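Revisión de septiembre del piso de Wedthorpe, con mis comentarios

Ya sabéis que antes de entregar las llaves a los huéspedes de otoño me doy una vuelta por el piso con la lista en la mano. Este año la he hecho un jueves, con café y sin prisa, y apunto lo que vi por si a alguien le sirve para su alquiler.

Detector de humo del pasillo: BIEN. Pita que da gusto (la vecina también se enteró). Le puse pila nueva de todas formas.

Detector de humo del salón: CAMBIAR. Amarillento y con la fecha borrada. He pedido uno Nazarenko como el del pasillo.

Extintor de la cocina: BIEN. Aguja en verde, precinto entero. Lo he bajado un poco porque yo misma tenía que ponerme de puntillas para cogerlo, ¡imaginaos con la sartén ardiendo!

Cuadro eléctrico: BIEN, con una pega. El diferencial salta al pulsar el botón de prueba, pero las etiquetas eran un desastre. En «baño» ponía «horno». Rotuladas otra vez.

Regletas: REGULAR. La del dormitorio pequeño la he tirado, estaba floja y el enchufe bailaba. Ojo con los calefactores: el que tenemos es de 800 vatios y va directo a la pared, nunca a la regleta. Ya lo puse en el cartel y lo vuelvo a poner.

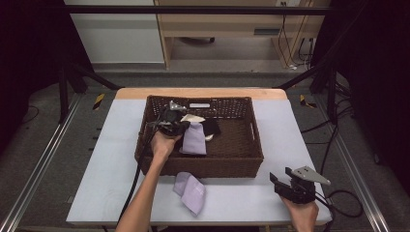 Caldera: PENDIENTE. Es una Usia con sus años y la revisión me la hace una empresa de Stultonmont que cobra alrededor de 400 con desplazamiento. Caro, sí, pero con el gas no me la juego. Mientras no vengan, no entra nadie.

Detector de monóxido: BIEN. Probado dos veces porque soy así.

Ventanas: REGULAR. La del baño cierra si la levantas un poquito. El tope de la habitación de los niños sí que está firme, y ese era el que me quitaba el sueño.

Botiquín: INCOMPLETO. Quedaban 4 tiritas y unas gasas caducadas. Repuesto todo menos las pinzas, que siguen sin aparecer.

Escalera y barandilla: BIEN. Apretado un tornillo abajo. La luz del rellano tarda en encenderse, lo tengo que comentar con la comunidad.

Salida: BIEN. La puerta abre desde dentro sin llave y el teléfono de avisos, que atiendo las 24 horas, está pegado detrás.

Me falta mirar el trastero, que no tenía linterna.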